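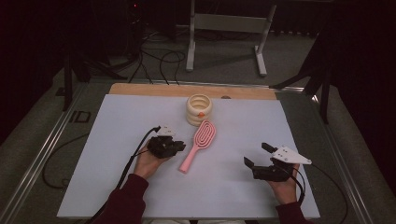

Vaughan Hinds told me that his hands are slower now than when he was packing, and that at first he felt ashamed of it. In the old job at Paketti he put household goods into boxes for a whole shift. Now he holds a gripper in each hand and moves the same sort of goods on a board, so that the machines on the Risstead line can learn from it.

By Vaughan Ormsby
19th November

The change came in September. Until then the packing hall had 11 people on the day shift, and today three of them work at the teaching tables. The company calls the work Handport. The packers call it "the slow job".

I spent two days there, and I had expected to hear mostly worry. There is worry. The contract for the teaching work ends next summer, and the management could not tell me what comes after it. But there was also a kind of pride which I did not expect. A packer knows how a cup wants to be held and where a hairbrush will turn over if you take it by the wrong end. For years this knowledge was not written in any job description.
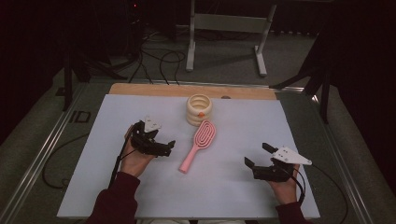
The pay is the same as before, with one extra break because of the wrists. The union asked for this break and got it in a week. It also asked who owns the recordings, and on this point the talks are still open. In October the team finished 2,742 of them.

Some things are lost. On the line people talked across the belt all day, and at the tables it is quiet, as everybody must concentrate. Hinds misses the radio. He eats lunch with the old crew in the Halliday building, where the packing is still done by hand, and they ask him if the robot is any good yet. He tells them that it is careful with cups — and that it has no idea what to do with a plastic bag.

© Risstead Quarterly. Letters to the editor are welcome at the Halliday Street office. Back to top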